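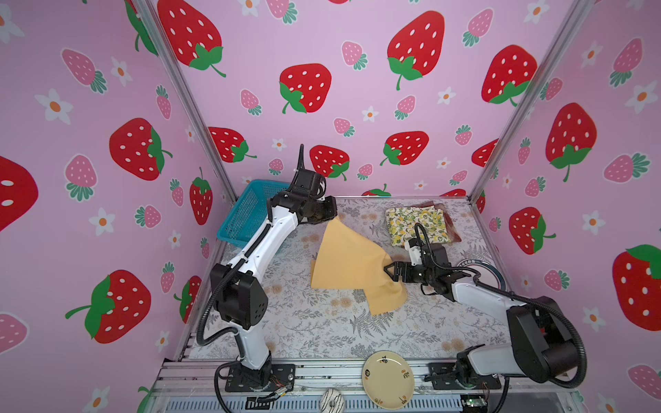 Table setup with the strawberry paper, gray flowered sheet, yellow cloth lifted

Kettani: a small collection of cloths, plates and baskets on a patterned table

Welcome, and thank you for stopping by! Kettani grew out of a fondness for household things that don't match, and this page should tell you what is in it and how it is laid out.

What's inside

There are 69 short sessions of handling cloth on a tabletop. Each one has its own folder with the recording, a text note, and a list of the items on the table. 40 of them are about folding, and the other 29 are about clearing things into a basket or moving a cloth out of the way of a plate.

The room

Walls are papered in light pink with big red strawberries, smaller pink ones and little white flowers. The table wears a gray floral sheet, so a plain cloth stands out nicely and a printed one can be quite hard to follow – which we rather enjoy.

The things

Cloths are listed by main color first, then by print. You'll meet the plain yellow one often, and also the white fabric with lemons and green leaves (filed as "lemons", even when it is folded up small). Plates are "gray, blue rim" and "pale yellow, decorated". The teal-blue mesh basket is simply "basket".

Notes and names

Notes were written by hand by Abdelghani Sqalli, and he spells "grey" both ways, so please search for both. Folders from the February batch start with Clorer, and the later ones with Staltance. Session 68 has a note but no item list – we are still putting that right.

If you find a cloth filed under the wrong color, please do write to us, with the folder name in the subject line.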